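Stop Throwing Away the Bad Sock Folds

I've been arguing with people about laundry since February, and I'd like to do it in writing for once.
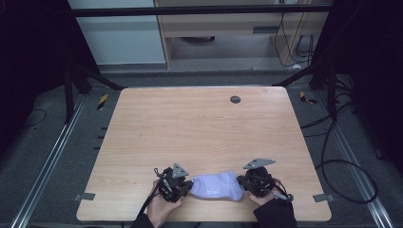
What we were trying to find out

Our group has been teaching a two-armed robot to fold clothes from human demonstrations. You put a gripper in each of your hands, you do the task the way the robot will have to do it, and the recordings become training data. Socks are my corner of this. I didn't ask for socks! But somebody had to take them, and I've grown weirdly fond of the little things. A sock has hardly any structure, it twists on itself, and when you pull both ends it can look perfectly flat and still have the heel facing the wrong way.

The usual approach (ours too, for a long time) is to record a pile of demonstrations and then clean them up. Anything with a dropped end, a second try or a long pause goes in the trash. What's left is a lovely smooth set where every fold works the first time. It's very satisfying to watch. I think it's also a mistake, and I think a lot of labs are making it.

The test

Chie Nagano and I trained two versions of the same policy. We called the clean one Bremow and the messy one Titell, mostly so we'd stop saying "the good one" and "the bad one" in meetings, which was starting to color everyone's opinions. Bremow got only the smooth folds. Titell got the same amount of recording time, but with the fumbles left in, as long as the person ended up with a folded sock. Same network, same training schedule, same table.

Then we ran both on 9 socks neither had seen, one attempt each, with a fixed time limit. Bremow folded 4. Titell folded 8.

Yes, I know. Nine socks is tiny! Masaru Morikawa has told me so more than once, and he's right that you shouldn't bet a product on it. I'm not claiming a law of nature. But the way Bremow failed is what got me. When it missed a grab, it just kept going. It lifted nothing, moved nothing across, folded nothing, and opened its grippers at the end as if it had done a fine job. It had never been shown what a missed grab looks like, so why would it know to go back?

Titell missed plenty of grabs too. I want to be clear on that, because people hear the score and picture something graceful. It was clumsy. It would come down too far to one side, close on air, back up, and try again a bit lower. That's the exact little move you see people make in the recordings we used to delete.

The case against me

The best objection came from Hiyori Tsuchiya, who collects a good share of our demonstrations. She said that if you tell people mistakes are welcome, you'll get lazy recordings, and the robot will learn to be slow. She's partly right. Titell was slower on the socks that both versions managed, and on one of them it let go of a perfectly good grip and picked it up again for no reason I could see. It had picked up a nervous habit from us. I found that kind of charming, and she really didn't.

So I don't think the answer is to keep everything. If someone stops to chat halfway through, cut it. If the sock ends up in a ball, that recording needs a different label or a different use. What I'd keep is every honest miss followed by a real recovery. You don't have to stage them, either. We tried having people drop the sock on purpose and the results looked like bad acting: the hands were already on their way back before the thing had slipped.

There's a more awkward objection, which is that clean data makes nicer demos. Smooth folds look great on a screen, and a visitor with ten minutes to spare isn't going to be wowed by a robot pawing at a tabletop. I get it. I've given those tours. But a laundry basket doesn't care how the motion looks, and the first time a sock lands inside out in somebody's home, I'd want the robot that has seen things go wrong.

What I'd like people to do

If you publish a result trained on demonstrations, say how many you threw out and what the rule was. One line would do it. I went back through the papers pinned over my desk and found that I couldn't tell, for most of them, whether the fumbles had been kept. Ours would have failed that check as well, so I'm not pointing fingers from very high up.

Chie wants to try towels next. I've asked for six more pairs of socks, preferably ugly ones with loose elastic, and a second go at the same comparison before we touch anything bigger.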